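Patterned Wallpaper and Hanging Baskets: Does Wall Storage Keep a Small Work Table Clear?
Student project report, Trernstead Design Workshop
21/05/2023

Background

The Plindine storage guide, which our course uses, claims that moving small items off a work table and onto the walls makes the table "feel twice as large." We could not find any measurement behind that claim, so we set up a table of our own. The project ran on and off from October, with a long gap when the aluminum for the enclosure was late.

What we built

The table has a white top. Walls go up on three sides inside a framework of silver aluminum extrusions. We papered all three walls with one pattern, large dark brown leaves on pale beige with small berries in between. The paper was a leftover roll sold under the name Gisus. Half the group wanted plain white walls and lost the vote. I was in that half and have not changed my mind.

There are two wire-mesh baskets, both black, fastened with small white clips. The smaller one hangs from the crossbar at the back. The larger one is on the right side, has a slanted front and is split in two by a mesh partition. 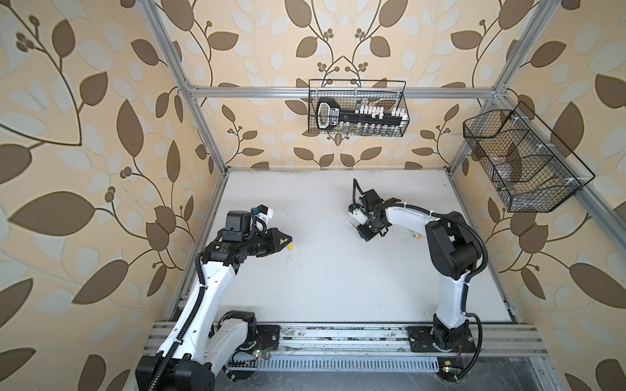 Wei, reading the first draft, objected that a basket doesn't save space at all, it only moves the mess up to eye level, and that we should have asked how long it takes to find something before we asked how clear the table looks.

That was fair, and we added a search test. It was not a good test. We ran 154 trials, almost all of them done by members of our own group, who had loaded the baskets and knew where everything was. Items in the back basket were found a little faster than the same items in a drawer. I would not build anything on that.

Problems

Dark mesh in front of a busy leaf pattern is hard to read. Clear items are worse. When they sit at the bottom of the slanted basket, the wire hides most of their outline, and people who had not used the table before tended to reach into the wrong compartment first.

The guide also says mesh baskets "show their contents at a glance." With our wallpaper behind them they do not. A fair comparison would need the same baskets on a plain wall, and we ran out of time to strip one.

The clips held. We had planned a load test of 2000 openings and closings and dropped it, so I can't say how they would do over a school year.

Next steps

Paint one wall white, bring in people from outside the group, and label the two compartments before testing again. The claim about the table feeling twice as large should come out of our handout until somebody measures it.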